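Five Fingers or Two? A Week of Moving Vegetables in a Kitchen That Doesn't Exist 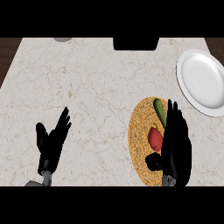 By Aurelio Arellano
Contributing writer, robotics and home tech

I came to Ekine's office to pick a winner. They're choosing a hand for their kitchen robot, and Dong-hyun Yeon, who runs the simulation side, let me sit in for a week of tests. Everything happens on a screen: marble counter, woven mat, a cucumber and a red bell pepper, a white plate off to the right. The job is to get the vegetables onto the plate. Easy, right?

The black humanoid hands were my favorite from the start (come on, they have thumbs!). You drive them with a Zavala controller, a glove sort of thing that made my wrist ache by lunch. The other choice was Orkum's plain two-finger gripper, which you steer with a joystick and which looks about as exciting as a clothespin.

We ran 227 tries. I did 11 of them myself and I'm not going to tell you how those went, except that the pepper left the counter on 3 of them and Dong-hyun laughed every single time.

The cucumber was where the five-finger hand showed off. You can slide the fingers along it and let the thumb find its own spot, and once I got the feel for that I didn't want to go back. The pepper was another story – it's round and slick, and my thumb kept arriving before my fingers did. With the Orkum I just pinched and lifted. Boring, but it went on the plate.

Then there's setup. The Ralska software took nine minutes to load the hands the first morning, and all those finger joints need tuning. The gripper was ready before I'd found my coffee.

Dong-hyun is leaning toward the hands anyway, and wants another round with the thumb limits loosened up. The real arms don't get here until August, so there's time. I've asked for another turn with the pepper.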